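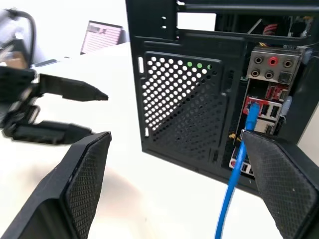

Cable Week: What We Learned Behind the Desks

Second-year project report, Office and Home Tech Setup
Group: Danica Atanasov (writing this), Apinya Tanasarn, Sun-ja Yeo

What we set out to do

Our project had a pretty unglamorous title on the sign-up sheet, "Rear panel connections and labeling," and I'll admit I picked it mostly because Apinya had already put her name down. The idea was to take the desktop towers in the second-floor study room, work out what should be plugged in where, and write a guide that a person with no tech background could follow while kneeling under a desk with a phone flashlight in their teeth. We called the guide Ollow. It doesn't stand for anything, Sun-ja just liked how it sounded.

Our teacher, Ms. Coşkun, gave us all of February and a budget of 60 dollars. Most of that went on labels.

Why the back of a computer is so confusing

The front of a tower has a power button and maybe a couple of ports, and everybody's fine with that. The back is where people give up! You've got vents, slots, little latches, and then one metal plate with nearly everything crammed onto it. On the black tower we used as our main model, the audio jacks sit in a cluster at the top of the plate, then a pair of red USB ports, then the network port with the blue cable in it and two black USB ports right beside that. If you're reaching around from the front and going by feel, you're going to get it wrong. I tried to push a USB plug into a network port twice in one afternoon, and I was supposed to be the one writing the instructions.

The audio cluster was the hardest part to write up. There are five round jacks plus a square optical one, and on this machine only one of the round ones is red while the rest are dark. A lot of guides online tell you to look for the green jack for your headphones, so we couldn't use that advice at all. Apinya ended up drawing the cluster on an index card, top row and bottom row, and we wrote the names on the drawing after checking the manual.

How we tested it

We asked other students to try our draft, one at a time, with the computer shut down and the cables pulled and laid out on the floor. They had to put everything back using only our two pages. Hatice Coşkun (yes, Ms. Coşkun – she said we could use her first name in the report if we behaved) watched the first few and took notes for us.

The first draft was bad. I'd written it facing the back of the case, but most people lean over the top and look down, so my left was their right. One tester plugged the keyboard in, unplugged it, apologized to it and plugged it in again somewhere else. We rewrote the whole thing so it goes from the top of the plate to the bottom and never says left or right unless it also names the thing next to it, like "the two black USB ports beside the network port." That went so much better.

The network cable step got changed too. Our first version said "plug in the cable," and people pushed it in most of the way and stopped. Now it says to push until you hear the click, then give it a gentle tug. We also added a line about leaving a bit of slack so the cable can hang in a loose curve, because Sun-ja had set one up so tight that rolling the chair back pulled on it.

Labels

We bought a roll of 100 wrap-around labels and I think we wasted a quarter of them learning not to write on them after they're stuck. Write first, then wrap! Put the label a hand's width from the plug, so you can read it without crawling all the way under. We tried putting colored dots on the metal next to the ports as well, but there's so little bare metal that they covered the printed symbols, and we peeled them all off.

Stuff we'd do differently

I'd start with dust. We didn't clean anything until the third session, and the vents on some of the older machines were gross. I'd also take the desks away from the wall on day one instead of squeezing in behind them. And Kamonchanok Nilsuwan from the year above told us to photograph every machine before touching it, and we forgot on two of them and spent a whole lunch break guessing which cable went to the speakers.

The guide is taped inside the study room cupboard now, and there are spare copies in the tray by the printer. If you find a mistake, please write it in the margin, Apinya is collecting them for the next version.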